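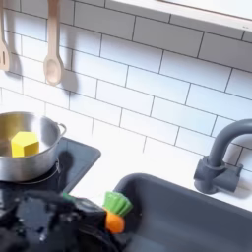 Soup's On, Eventually: An Evening with the Murkeck Arm

Itziar Cuesta has been cooking the same soup since November. It has no broth, and the last person to taste it was somebody's toddler.

She builds robots on the second floor of Otwood, a shared workshop where the rent is low and the heating matches. The arm is called Murkeck, after a cat. It spends its evenings at a child's play kitchen, moving vegetables, and so does she.

"People come up expecting a drone," she says. "Then they see me clapping for a carrot."

The kitchen cost her 90 dollars secondhand, delivered. The arm and the hand have cost a good deal more, and she keeps the receipts in a folder labeled "dental." Her partner in the build, Romain Poulain, does the wiring and most of the sighing.

"I wanted to do laundry," he says. "Towels are forgiving. You drop a towel, you still have a towel, and it's where you left it."

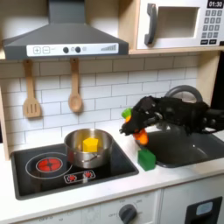

Grip is the subject Cuesta returns to, whatever you ask her. She spent the winter on finger tension, backing it off a little at a time until Murkeck stopped launching things across the room. The carrot was her test piece, partly for its leafy green top, which gives the fingers something awkward to close around. Get hold of the leaves alone and the root swings. Squeeze the root too hard and it shoots out over the sink like a bar of soap.

"I have found that carrot in my boot," says Poulain.

The log for the project runs to 1,208 tries. Cuesta won't say how many were good ones. She will say that the best run of her life happened while she was downstairs signing for a package.

Otwood's other members have opinions. Chie Sugawara, who restores radios at the next bench, thinks the arm should go slower. Haruto Uchida thinks it should go faster, and would also like his extension cord back.

"Haruto can have the cord when we're done," says Cuesta. I ask when that will be. She looks at Poulain, who looks at the ceiling.

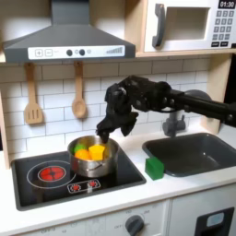 Murkeck at the pot, with green, orange and yellow already in.

The next job is the microwave door. Cuesta has a plan for the handle that involves two fingers and a lot of patience, and Poulain has a plan that involves taking the door off.

"It's a toy," he says. "It unscrews."

"That's cheating," she says.

They've had this conversation before, and I get the feeling I'm hearing the short version. She reaches for her notebook. He goes to see about the heater.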